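# Does Scoring First Decide the Game? A Look at Amateur Soccer Results

Tarun Malhotra
27 December 2025

My uncle shouts "first goal wins it!" at every match we watch, and I wanted to find out how right he is. For my end-of-term project I picked the Clurumico League, an amateur soccer competition with good public records, and went through 3,090 match reports. It took most of December and I loved nearly all of it.

## Getting the data

The reports come as plain text, one per match, with goal times written in whatever style the club secretary liked that day. Pumatwood write "just before the break" for anything after minute 30. Holadex give minutes and seconds! I wrote a short script to pull out the goal times and then checked the odd ones by hand.

I had to drop 636 reports where the order of goals could not be worked out, plus another 330 that were goalless or abandoned. That left 2,124 matches for the main question.

## What I found

The team that scored first won 1,423 of those matches, or 67 percent. So my uncle is right two times out of three (he has been told). The rest were draws or comeback wins, and the comebacks were the fun part to read.

Timing matters a lot more than I expected. A first goal in the opening ten minutes is a much weaker sign than one scored after the hour, and once you think about it that makes sense - there is so little time left to answer. I plotted the win rate against the minute of the first goal and the line climbs almost the whole way, with a wobble right after halftime that I still can't explain.

I also looked at the 79 matches between Holadex and Pumatwood, who have been local rivals forever. Scoring first helped less in those games than in the league overall, but 79 is a small sample and I wouldn't bet anything on it.

## Problems

- Own goals are credited differently from club to club, and I fixed these late, so I had to rerun everything.
- Home and away are mixed together. Home teams score first more often, and part of the effect could simply be home advantage.
- Su, the plotting tool I used, rounds axis labels in a strange way. The tables are safer to read than the charts.

## Next steps

I want to split the results by home and away, then add red cards. There are also older seasons on paper at the league office, and I would really like to type those up over the summer. 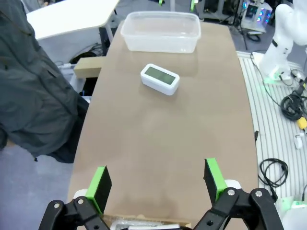 *Fig. 1. Small white digital clock on a light brown tabletop.*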